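Caderno da oficina, junho, 7h40

Hoje abro o caderno com notícias de casa e só depois passo ao trabalho, porque de outra forma não me concentro em nada! A Prolau (a clínica, para quem não conhece, ali ao pé da rotunda) telefonou ontem ao fim da tarde a dizer que o aparelho de contenção da miúda está pronto. Lá vou eu sair mais cedo outra vez, desculpem, colegas, eu compenso. Ela anda numa alegria que só visto, já avisou meio mundo na escola de que vai poder comer maçãs à dentada, e eu ainda não tive coragem de lhe explicar que a contenção é para usar todas as noites durante um bom bocado.

O meu lado da história é menos alegre. Fui à consulta das gengivas e levei um raspanete. Parece que escovo com força a mais (eu, que me achava exemplar) e que o fio dental "de vez em quando" não conta como fio dental. A higienista pôs-me o espelho na mão e fez-me escovar à frente dela, uma vergonha na minha idade. Agora tenho escova macia, dois minutos de relógio, escovilhão entre os molares de baixo, e volto lá daqui a 3 meses para medir as bolsas. Escrevo isto aqui para não ter desculpa, e quem me vir a roer tampas de caneta pode ralhar.

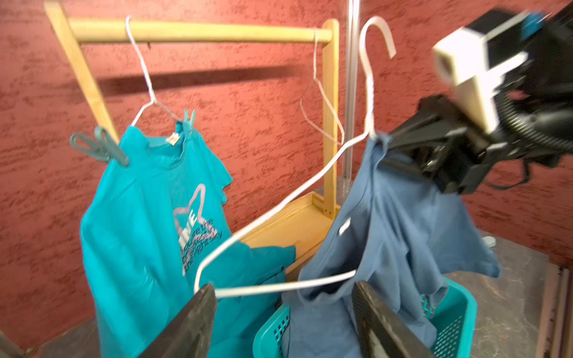 T-shirt azul-esverdeada no cabide, presa com molas.

Passando à bancada. O lote novo de gesso da Drendirlow chegou e fiz 2 modelos de teste com a moldeira inferior. O primeiro saiu cheio de bolhas na zona dos incisivos, culpa minha, que misturei à pressa e nem liguei o vibrador. O segundo ficou uma beleza, bordos nítidos, o freio lingual todo lá. Para quem pegar nisto a seguir: deitar o pó na água devagarinho, deixar assentar, só depois espatular, e encher a moldeira sempre pelo mesmo lado, em porções pequenas. Eu sei que toda a gente sabe, mas eu também sabia e foi o que se viu.

A placa de relaxamento do caso Trernside continua a dar-me cabo da paciência. Já desgastei do lado direito e o articulador ainda marca um contacto antes dos outros, lá atrás, no segundo molar. Perguntei ao Nimal Liyanage se era do papel de articular ou dos meus olhos, e ele pegou naquilo, rodou duas vezes e perguntou-me se eu tinha confirmado a montagem do modelo superior. Não tinha! Vou desmontar, limpar a base e montar de novo antes de tocar mais no acrílico, que se desgasto mais um pouco fico com uma placa transparente de fina.

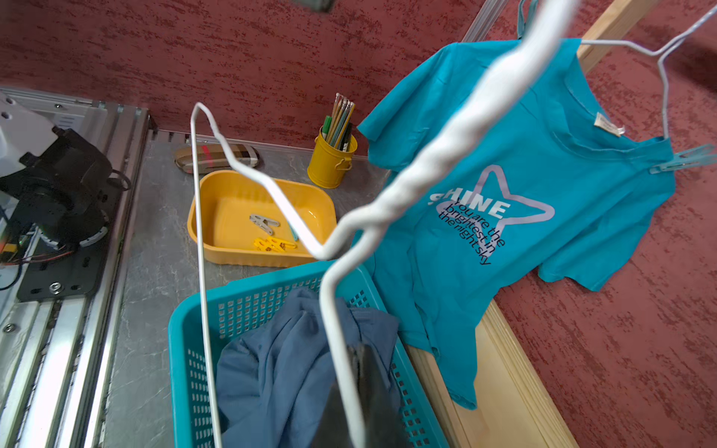

E já que falo de acrílico: a polidora voltou a fazer aquele barulho de chaleira, sobretudo nos primeiros minutos. Troquei a escova, apertei o que havia para apertar e melhorou, mas não me convence. O Lennox diz que é do rolamento e que aguenta até às férias, eu digo que vai parar no dia em que tivermos mais trabalho. Fica registado, depois falamos.

Temos 13 contenções para entregar até ao fim do mês e quase 2 gavetas de modelos antigos por arrumar. Proposta minha: as contenções primeiro, as gavetas quando chover. Se alguém encontrar lá no meio a caixa das pontas de borracha cinzentas, é minha, tem uma etiqueta meio descolada, e ando à procura dela desde a primavera.

Para amanhã:
Remontar o superior do Trernside e voltar a marcar os contactos.
Pedir silicone, o que está aberto já endurece mal.
Levar fio dental para a minha gaveta (a sério, desta vez).
Ligar à Prolau se a contenção da miúda apertar muito na primeira noite. Eles avisaram que é normal sentir pressão, mas se magoar a gengiva é para lá voltar e ajustar, e eu prefiro que sejam eles a fazê-lo, que em dentes da família treme-me a mão.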